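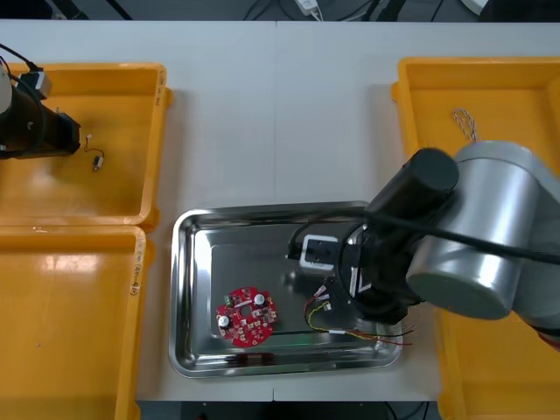
Wusley Seed Swap – your questions answered

What is the seed swap?

Once a year, in April, gardeners from Wusley and Vekside get together and trade the seeds they saved or didn't get round to sowing. You bring what you have too much of and go home with something you've never grown before. It's a lovely way to start the season!

Do I need to bring seeds to come along?

No. If this is your first year, come anyway and take up to 3 packets from the starter table. Most people who do this turn up the following spring with a bag full of their own beans.

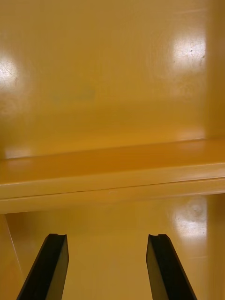 Page last changed: August 17, 2021

What can I bring?

Vegetables, herbs, flowers, green manures – all welcome. Please leave out anything from F1 hybrids, as the plants won't come true. Shop-bought packets are fine if they are no more than 2 years past the date on the back. Parsnip is the exception. It really does need to be fresh.

How should I pack them?

Small paper envelopes are best. Write the name of the plant, the variety and the year you saved it, plus anything a new grower would like to know (tall, early, slugs adore it).
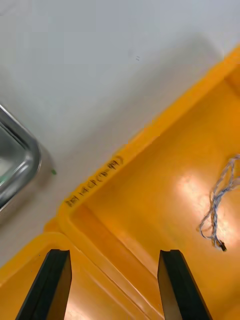
Seeds must be fully dry before they go in the envelope. A bean should snap and not bend, and tomato seed wants a good week on a plate somewhere airy. If you only have plastic bags at home, leave the tops open until the day.

Which varieties go quickest?

The Şimşekoğlu pepper, every single time! It is long, sweet and happy in a cold greenhouse. Pratura, our local climbing bean, is a close second, and we try to keep some back for the afternoon.

How big is it?

Last time there were 400 visitors and more than 2,000 packets changed hands.

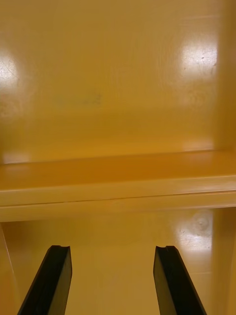

Can children come?

Yes please. There is a sowing corner where they can fill a pot with sunflowers or peas and take it home. Under-12s need a grown-up with them.

What happens to the leftovers?

They go to the school gardens in Vekside, apart from the oldest packets, which we scatter on the rough bank behind the hall. We had a splendid patch of poppies there this summer.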